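Visit report: the planning and control group at Zornimum
2022-03-03

Four of us from Kostari went over to Zornimum for the day to see how they build and test their manipulation software. We use a different arm and a different planner, so the interest was mostly in tooling. Denise Sedgwick runs the group and took us through the morning session herself.

She started with the stack. Perception, planning and control run as separate processes and talk through a message layer they call Sidach. Every message carries the simulation clock or the hardware clock, never the wall clock. Stankevičius, who wrote most of Sidach, said they made that change last April after losing a lot of time to logs that would not line up. Replay is now the main debugging tool. He opened a failed run from the night before, stepped back to the last plan request, changed one collision margin and ran it forward again from there. The whole thing took less time than our own log viewer needs to open a file.

Then we moved to the simulator. The nightly suite has 1339 runs spread over 225 room layouts. Objects, furniture and lighting are varied by script, and each layout has a fixed seed so that a failure can be repeated. We watched several bowl tasks on the big monitor. 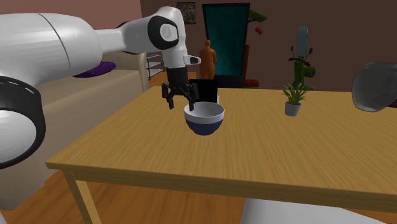

The simulated arm with its gripper over the rim of a bowl, in one of the living room layouts.

Bowls get a lot of attention in the suite. A parallel gripper has to take them by the rim, with one finger inside and one outside, and a small error in the estimated rim height puts a fingertip into the wall of the bowl. Their grasp generator proposes 81 candidates per bowl and throws out any the arm cannot reach without hitting something nearby. The rest are ranked by how far the wrist stays from its joint limits. Sedgwick said the ranking used to favor grasp quality alone, and the arm would pick up the bowl nicely and then have no way to put it down. Now the place pose is checked before the pick is accepted.

We asked about planning time. They give the planner 10 seconds in the nightly suite and much less on hardware. If it runs out, the task layer asks for the next candidate and does not retry the same one. We retry, and should probably look at that.

Perception was the weaker part of the visit. Segmentation is trained largely on rendered images, and glassy or see-through objects still give poor depth on the real cameras. They are adding sensor noise to the rendered depth, but had no results to show yet.

After lunch we sat with the controls people. The same controller binary runs in simulation and on hardware, with only the driver swapped. Contact settings are kept in one file under version control, and any edit to it triggers the full suite.

Things to follow up:
Ask Stankevičius for the replay file format notes.
Try the place check in our own grasp filter.
Find out whether Sidach can be licensed outside Zornimum. Sedgwick will get back to us on that.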